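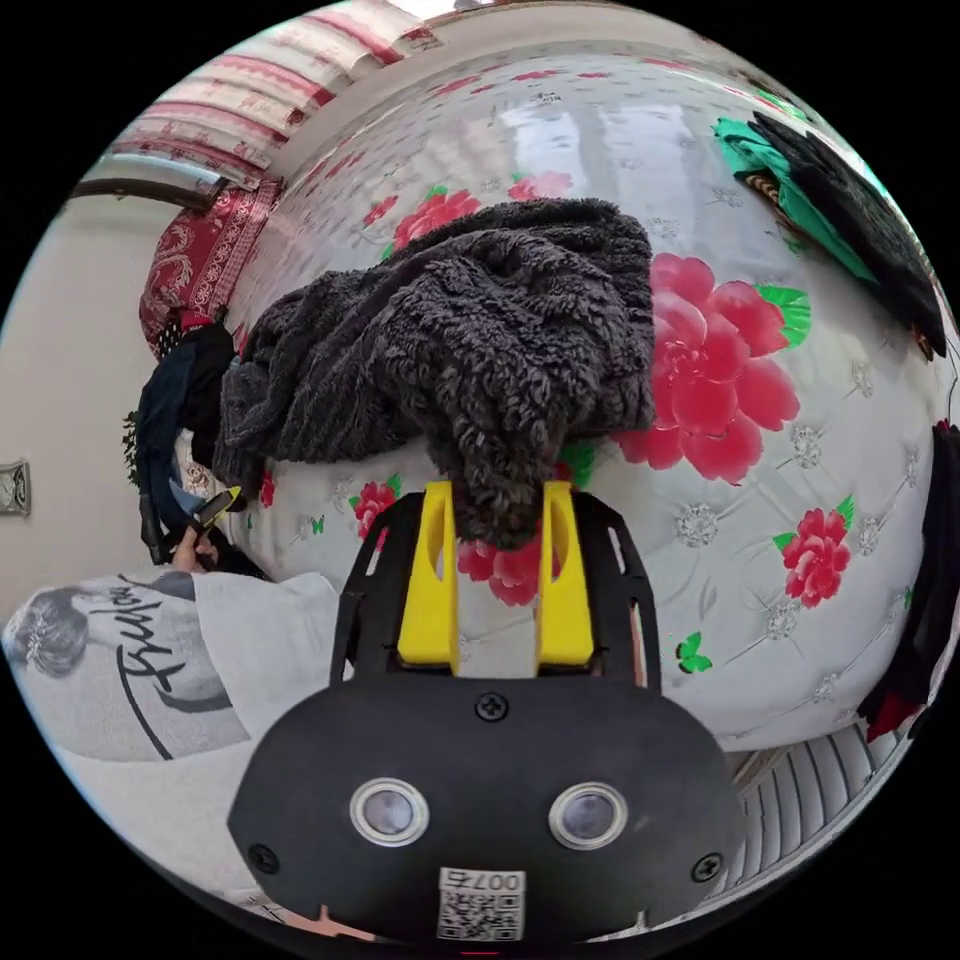 질문: 그리퍼 손가락이 천을 집은 뒤에 열리지 않으면 제일 먼저 무엇을 해야 합니까?

답변: 먼저 전원을 끊고, 손가락에 힘이 빠진 것을 확인한 다음에 천을 빼야 합니다. 전원이 들어온 상태에서 천을 당기면 모터가 다시 닫으려고 하기 때문에 손을 다칠 수 있습니다.

질문 상세 내용

안녕하세요. 저는 한국어가 모국어가 아니라서 표현이 어색하면 양해 부탁드립니다.

저는 옷 정리 작업에 손으로 잡고 쓰는 그리퍼를 사용하고 있습니다. 제어 보드는 Gernura이고, 기록 프로그램은 Skorkus입니다. 얇은 면 티셔츠는 문제가 없습니다. 그런데 털이 두꺼운 플리스 옷을 집으면 가끔 손가락이 닫힌 채로 멈춥니다. 열기 명령을 보내도 반응이 없고, 화면에 오류 코드 34가 나옵니다.

5월에 펌웨어를 새로 설치한 다음부터 이 증상이 생겼습니다. 로그를 보니까 571번 집기 중에서 172번째에 처음 멈추었고, 그 후에는 간격이 점점 짧아졌습니다. 어제는 동료가 천을 손으로 당기다가 손가락이 갑자기 다시 닫혀서 손톱 옆을 조금 다쳤습니다. 큰 상처는 아니지만 걱정이 됩니다.

제가 해 본 것은 재부팅, 케이블 교체, 영점 다시 맞추기입니다. 재부팅을 하면 잠깐 괜찮아지고 다시 같은 오류가 나옵니다. 기계 고장입니까, 아니면 설정 문제입니까?

답변 1

저도 같은 보드를 씁니다. 제 장비에서 코드 34는 전류 제한이었습니다. 두꺼운 천을 물면 손가락이 목표 위치까지 못 가는데, 모터는 계속 닫으려고 힘을 줍니다. 그러다가 제한에 걸리면 보드가 잠금 상태로 들어가고, 그때는 열기 명령도 무시합니다.

설정에서 닫힘 목표를 위치 기준으로 하지 말고 힘 기준으로 바꾸어 보세요. 펌웨어를 설치할 때 이 값이 초기화되는 경우가 있습니다. 그리고 닫힘 유지 시간을 3초로 제한하면 모터가 덜 뜨거워집니다. 제 경우에는 이렇게 하고 나서 같은 오류가 아직 없습니다. 다만 천 종류가 다르면 결과도 다를 수 있습니다.

다친 일에 대해서는, 잠금 상태를 꺼진 상태로 생각하시면 안 됩니다. 잠금이 풀리는 순간에 마지막 명령이 다시 실행될 수 있습니다. 원인을 찾을 때까지는 손이 닿는 곳에 전원 스위치를 두고 쓰세요.

답변 2

그냥 Helville 손가락으로 바꾸세요. 저는 바꾸고 나서 편합니다.

답변 3

답변 1에 조금 보충합니다. 설정을 바꾸기 전에 손가락 뿌리 부분의 틈도 한번 보시기 바랍니다. 플리스나 양털 같은 원단은 짧은 털이 많이 빠져서 축에 감깁니다. 간격이 점점 짧아졌다고 하셨는데, 이것은 털이 쌓이는 경우와 잘 맞습니다. 전원을 빼고 핀셋으로 털을 꺼낸 다음, 손으로 천천히 열고 닫아 보세요. 중간에 걸리는 느낌이 있으면 설정만 고쳐서는 다시 멈출 것입니다. 축에 기름은 바르지 마세요. 털이 더 잘 붙습니다.

질문자 댓글

답변 감사합니다. 축을 열어 보니 회색 털이 꽤 감겨 있었습니다. 닫힘 목표도 위치 기준으로 돌아가 있었습니다. 두 가지를 다 고쳤고, 지금 다시 시험하고 있습니다. 손가락 교체는 Zhong 쪽 부품과 나사 규격이 맞는지 몰라서 나중에 생각하겠습니다.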